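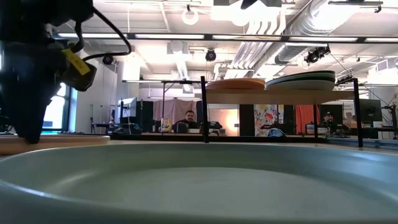

Green plate, tan plate behind it.

Home Archive Notes About

My old laptop gave up its battery in December, so I moved everything to a Skarnia desktop. Setup took 2 hours, most of it spent on mail. The import tool stops at 1,000 messages per folder and gives no warning — I had to split the larger folders by hand and run it again.
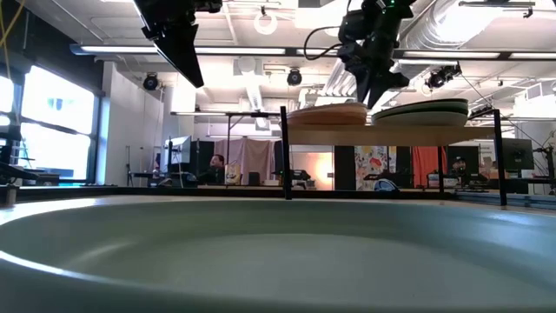 The photo library went faster. Gistora read the old catalog without complaint and kept the dates, though it dropped the tags on 700 files. Noemi Pennington wrote to me with a fix: export the tags as plain text first, then load them in batches of 100. I have done four batches so far. The rest can wait until the backup finishes.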